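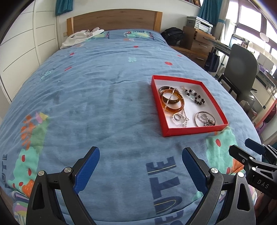
Bangles and beads in their red box.

Swap Table Returns to Tapsell Hall

If you came along in May you'll remember the crush around the scarf rack, and you'll be glad to hear that Aroha Wihongi has talked the hall into giving us both rooms this time (thank you, Aroha!). The swap is on October 7, 2026, and the doors open as soon as the kettle has boiled.

It works the way it always has. Bring up to 13 things you no longer wear, hand them in at the door, and take home the same number. Clothes should be clean and on hangers if you can spare them. Last time we had around 90 people through, and the bus from Brunema was so full that a few of you walked the last stretch in the rain, still smiling, bless you.

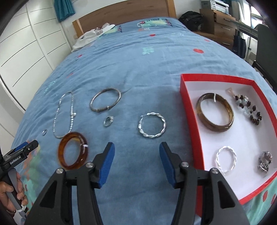
Silver pieces laid out on a blue sheet.

Rochelle Brunton will be running the mending corner again, so dig out those trousers with the fallen hem. She can manage small repairs while you wait, though zippers need to be left with her and picked up later. Soup is $4 a bowl, and bread is included. Anything left over goes to the thrift store in Edmont, which was very short of winter coats when I last stopped in.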